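Print this page | E-mail this page

Lund Street Summer Festival: progress report for September

Hi Eyvindur,

You asked for something you could forward to the rest of the Skuler Fund without having to translate it first, so I'm going to write this the way I'd tell it to you over coffee. Spreadsheets are coming separately (I know, I know, I said that last time too).

Where we are with the grant

We've spent most of the first payment, and nearly all of it went to things people could sit on, stand under or hear. The big one was the stage rental. The quote from the company in Plestamo came in lower than the one we budgeted for, so I moved the difference over to shade tents, which you okayed in your e-mail. Good thing, too! The second afternoon was brutal, and the tents by the food row were packed from lunch until the last band.

We ran 12 acts on the main stage and a smaller set of workshops in the library parking lot. Two of the acts were first-timers who came through the open call you paid for. One of them, the accordion group from Skorov, played to a pretty thin crowd at 11 a.m. and then got asked to fill a gap at 7 p.m., and that second set was my favorite hour of the whole weekend.

Ticket count

The street is free, so the only hard number I have is the evening concert, where we scanned wristbands. We scanned 881. Our target in the application was lower than that, and I'd like to set next year's a bit higher, but please don't hold me to a figure until I've talked to the fire marshal about the north gate.

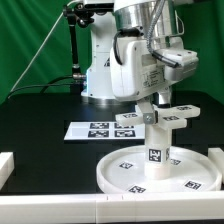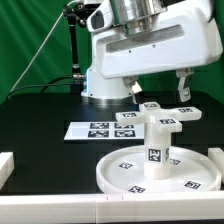
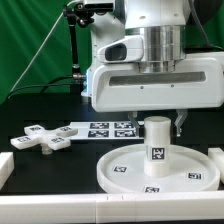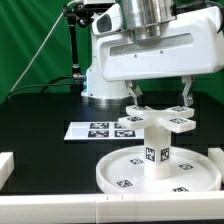
White robot arm and gripper, black tabletop in all four.

What didn't go so well

Parking. I'm putting it first because you'll hear about it from the neighbors anyway. We had signs up for the overflow lot behind the skating rink, but they faced the wrong way for anyone coming in off the county road, and by midafternoon people were leaving cars on the grass along Lund Street. I've written to the five households who complained and I'm meeting with two of them next week. One wants the grass reseeded, which seems fair to me, and I'd like to take it out of the contingency line if you're all right with that.

The food row closed too early on the first night. Three vendors ran out of stuff before the headliner even went on, and the line at the dumpling stand went back past the bank. I want to add a late-night slot and charge a smaller fee for it, so that somebody has a reason to hold food back.

Also, the printed schedule had the children's parade starting at the old time. My mistake, I sent the printer the draft. We fixed it with stickers, but a few families still showed up an hour early (the fiddle teacher kept them busy, bless her).

Money still to spend

- Second half of the sound crew's fee, due when their invoice shows up
- Thank-you supper for the gate and cleanup crews
- Storage for the banners and the folding stage skirt
- Grass seed, if you say yes

What I need from you

A yes or no on the grass. A decision on whether the fund wants its banner on the workshop side again or up by the main stage, where it would get a lot more eyes. And if the second payment could come before the end of the month, I could lock in the tent company at this year's price, which they've promised to hold for me only that long.

I'm starting the open call earlier this time, in January, and I'd love to have one of your people listen to the submissions with me. It's a couple of evenings, there's cake, and some of the recordings are wonderful. Call me any time after 4 p.m. and I'll pick up.

Print this page | E-mail this page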